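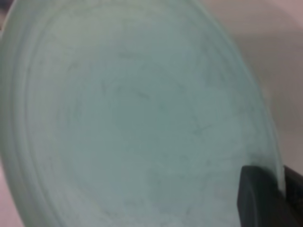
A reader of the last version of this guide wrote that I'd skipped straight to the hoses and never said a word about leveling, and could I please put that first. Fair enough! So leveling comes first now, and the hoses have moved down to section 3.

2. Setting up the Drallero countertop dishwasher

I've set up three of these now (mine, my sister's, and the one in the break room at work), and the printed sheet in the box is thin, so what follows is my longer version of it. It covers the standard model with the side tank. If yours has the front tank, the steps are the same but the fill cap is behind the little flap.

2.1 Picking the spot and leveling

1. Choose a counter within reach of the sink and a grounded outlet. The drain hose is short and you'll be annoyed if you find that out last.

2. Take the foam out from under the lower rack before you lift the machine onto the counter. There are two pieces, and the second one is wedged way at the back.

3. Lay a small level on top, side to side first, then front to back. Turn the feet by hand – clockwise brings that corner down.

4. Open the door halfway and let go. If it drops or swings shut on its own, go back to step 3.

Note: the feet on the older Truketti stand have a lock nut. Loosen it before you turn anything and snug it up again when you're done. I forgot this on my first one and spent a whole evening with a machine that hummed its way toward the toaster.

2.2 Filling the tank and the rinse aid

1. Pull out the tank cap and fill with cold tap water until the float touches the line. Go slowly near the top.

2. Pour rinse aid into the round cup in the door until the window goes dark. Wipe up any spill right away or you'll get a tub full of suds.

3. Set the dial inside the cup to 2. You can nudge it up later if your glasses come out spotty.

4. If you have hard water, add salt now. The Zudureck salt comes in a 400 gram bag and the compartment takes the whole thing, with a bit of shaking. Put the lid on tight!

Caution: never put detergent in the salt compartment. It ruins the softener, and the replacement (part 3589) has to be ordered.

2.3 The empty run

1. Leave the racks in, but no dishes and no detergent.

2. Put the end of the drain hose in the sink and clip it. If your sink has a thick edge, the clip won't reach, so tie the hose to the faucet with the strap from the accessory bag.

3. Press Power, then Quick, then Start. The run takes 30 minutes. You'll hear a clunk early on, and that's the drain valve.

4. Stay nearby for this one. Feel along the bottom edge of the door and under the hose fitting with a dry paper towel.

5. When it beeps, open the door a crack and let the steam out before you put your face or your hands anywhere near it. I say this as a person with glasses.

If the display shows E4, the tank is low or the cap isn't seated. Push the cap in till it clicks and press Start again. If it shows 258, you've landed in the service menu (it's easy to do, you just have to hold two buttons at once), and unplugging the machine for a minute gets you out.

2.4 First real load

1. Plates go in the back slots facing the spray arm. Bowls go in front, tipped forward.

2. Spin the arm with a finger. If it hits a fork, move the fork.

3. Use half a tablet. A full one is made for a full-size machine, and the Yeh powder is easier to measure if you can find it.

4. Pick Normal and press Start.

The hose connections for permanent plumbing are in section 3. You don't need them if you're happy filling the tank by hand.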